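Pleltier Rule (robotics)

The Pleltier rule is a convention in robot handling trials under which a grasp counts only if the object is held clear of the work surface when the attempt is scored. It first appeared in the Leite handling guidelines, a document of 93 pages, 7 of which are widely read.
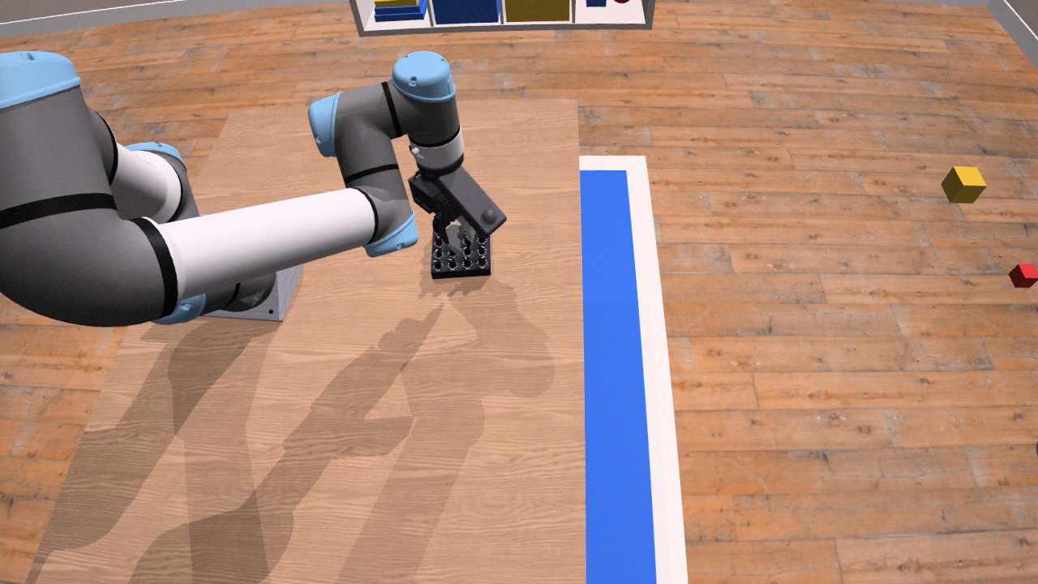

Reading time: 2 minutes

Before the rule, laboratories scored grasps as they saw fit, and tended to see fit generously. Rajkumari Sisodia, who edited the guidelines, compared 40 published trials and found that "success" could include pushing the object off the table.

The guidelines also ask that simulated trials be reported apart from physical ones. Studded and perforated blocks are permitted as test objects, provided their dimensions are published. Spare objects may stay on the floor but must be kept off the table.
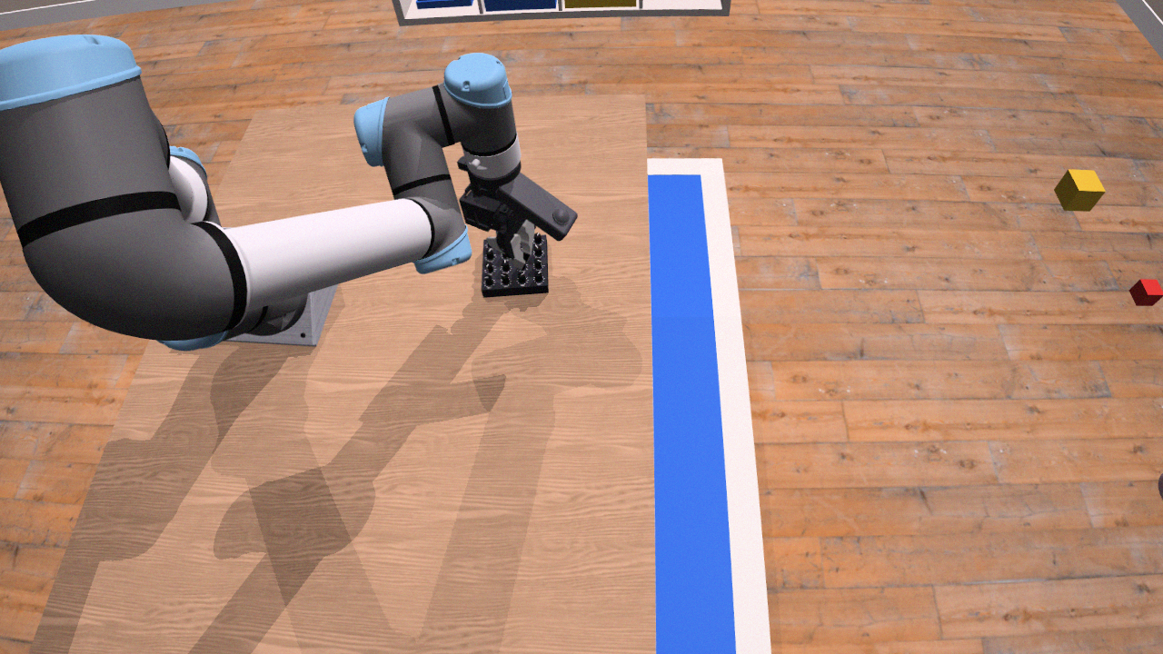

A separate clause deals with the approach. The gripper must halt over the object before closing, and the halt must be logged. The Arko group objected that this slowed a run of 2000 attempts to no purpose. Its objection was printed as an appendix, where it remains.

Wisteria, a rival set of guidelines, drops the halt and adds a form.

See also: Grasp planning; Parallel gripper; Test object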